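# Kitchen corners, Hodholm Street

These are notes and photos from the kitchen at the Hodholm Street house, finished in February. Abilio Bermúdez set the tile and I did the rest of it, apart from the plumbing. The whole job took 44 days, and the counter was the slow part.

## The tile

We ordered 509 small squares from Kukport and used almost all of them. The color varies a lot from one tile to the next, so Abilio laid them out dry on the floor first and moved them around until no two dark ones sat side by side. He started at the inside corner and worked outward both ways.

## The counter

The old top was beige and had a burn next to the stove. The new one came from Prendergast in two pieces, and the longer piece weighed 158 pounds. Four of us carried it in through the back door — the front hall has a turn in it that we didn't want to try.

## The corner in use

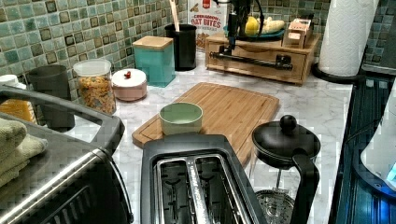

Breakfast gets made at this end of the kitchen, and it was planned that way from the first sketch. The old corner was where mail piled up. Now the canisters and the cereal jar go back against the wall, and the toaster and French press stay out front where they're easy to reach. The teal and green in the tile turned out close to the towels on the toaster oven, which we already owned. The bamboo board lives there too.

## Still to do

The outlet covers are on order from Drumus. The trim under the window needs a second coat, and there is a box of leftover grout in the garage if anyone nearby can use it.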